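We use cookies to make this site work better for you. By continuing to browse you accept our cookie policy. OK | Read more

Print this article | E-mail to a friend

Bags inside bags: an afternoon of packing with Doina Janevski

2022-04-19

I got to the Palomino building half an hour early, which was a mistake, because Doina Janevski handed me a roll of tape before I'd even taken my coat off. "You can talk and tape," she said. So that's how we did the interview, the two of us at a long table with a mountain of bagged stuff between us and the radio going in the next room.

Doina runs the packing side of Mindstead, the little outfit that puts together household starter boxes for people moving into their first place. If you've ever moved with nothing but a mattress and a kettle, you'll get the idea right away. Every box has the boring things you forget you need until nine at night: sponges, dishcloths, hooks, a sink plug, clothespins. This month they have 300 boxes to get out, and when I showed up they had finished 227 of them.

"Ask me tomorrow and I'll be in a good mood," she said.

I wanted to know why everything was in bags. I mean everything! Small things go in a small bag, the small bags go in a bigger bag, and the bigger bag goes in the box. It looked like a lot of plastic to me and I told her so.

"It is a lot, and I don't love it," Doina said. "We started without any. We had loose clothespins in the bottom of every carton, and the sponges smelled like the soap by the time they got there. People called us. Very nice people, but they called."

She's been trying paper for the dry goods and she likes it fine, except that you can't see through paper, and seeing what you've packed is half the job. So for now the clear bags stay, and she saves every one that comes back in one piece. There's a hook behind the door with a fat bundle of them, folded flat.
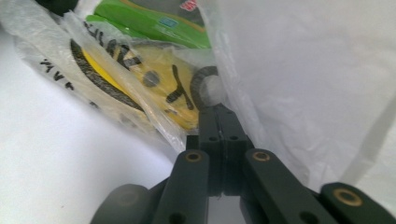

I asked what the hardest part was, expecting her to say the lifting, or maybe the deadlines. She didn't even have to think.

"Getting a bag into another bag," she said. "I'm serious. Everything slides until you need it to slide, and then it sticks. You push one thing down and two come up the other side. The film clings to your sleeve. I've had days when I wanted to throw the whole lot out in the parking lot."

Her trick (and I've used it at home since, with the recycling) is to fold the mouth of the big bag outward like a cuff before you put anything in. Flat things go down the sides first, then the round ones, then anything squashy on top. Squeeze the air out before you tie it, but not all of it, or the corners poke through.

"My uncle Iolo packed crates for a living," she told me. That's Iolo Parri, who worked for years at Varna, the old kitchenware wholesaler across town. "He'd watch me do this and he'd say nothing, and then when I left the room he'd do it over again. I'd come back and the bag was half the size."

Iolo is retired now but he still drops in, and he did while I was there, carrying a paper sack of rolls. I asked him if it was true about redoing her bags.

"Some of them," he said, and sat down with the newspaper.

The boxes go out in batches of 6, stacked on a cart that pulls badly to the left. Doina has asked for a new cart. She has also asked for a second table, better lights and a door that stays open on its own, and so far she's gotten the lights. The boxes themselves come from Pritia, a carton maker she switched to last year after a bad run of soft bottoms, and she is very happy with them. We spent a good ten minutes on cartons, most of which I'll spare you, but she does feel strongly that a box should be taped along the seam and then once across.

"People tape in a big star," she said. "What's the star for?"

I had been taping in a big star. I went back and fixed mine.

We stopped for coffee and Iolo's rolls, and I asked if she packs the same way when she goes on vacation. She laughed so hard she had to put her cup down.

"I throw it all in the night before and sit on the suitcase," she said. "Socks in with the shampoo, I don't care. I'm on vacation."

By the time I left we'd finished another cartful, and I had tape on both elbows. She was already shaking open the next bag.

Related stories
Where do all the lids go? Sorting out a kitchen drawer
Moving day on a small budget
Five readers on their first apartments
Saving string, saving jars: what we keep and why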